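Every automation budget I have read has a line for the arm, a line for the hand and a line for the software. I have yet to see one for tape. At Sturklow, where I look after a stirring cell, tape is what keeps the tablecloth where the robot believes it to be, and I would sooner lose a software license.

The cloth went on in May, on the advice of Polyxeni Xenos, who was tired of reflections. It worked well until somebody leaned on it. A cloth that moves takes the beaker with it, and the arm will go on stirring the place where the beaker was with complete confidence.

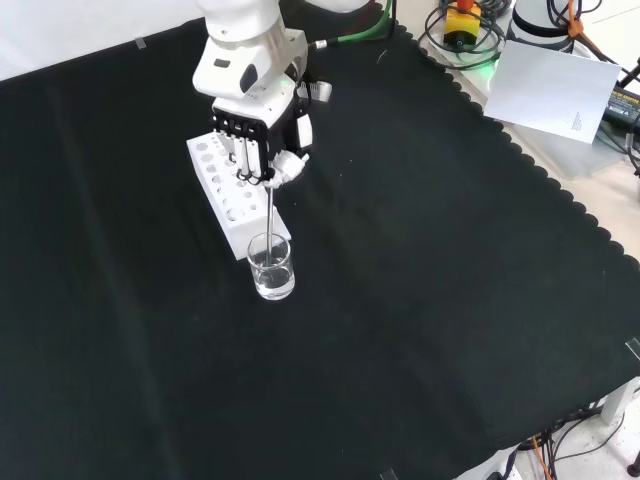
How often should a stirring cell be checked?

Once before the first run and again whenever anyone has touched the table, including you.

Our own check takes nine minutes. Press the cloth flat, press down the tape, look along the cables, then run one slow stir in plain water. Tolera Beyene timed it because management wanted a number, and management then asked whether it could be six. Meanwhile the Trilletti, a planning tool we bought for 2000 dollars, sends me a cheerful green report every morning. It has never asked about the cloth.

I have no quarrel with clever software. I do object to the idea that looking after a machine is what you do when the clever part is finished. Of the 22 stoppages in our logbook, most were cured by a person with a pair of hands and a mild grudge.

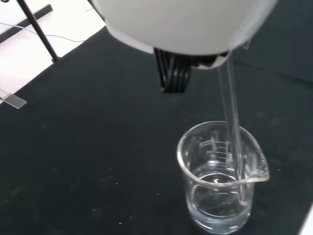 *Glass rod in the beaker, liquid to about the halfway line.*

The Jedudstead people visited last week and asked what our maintenance system was called. I showed them the logbook and the drawer with the tape in it. They wrote down the brand of the drawer.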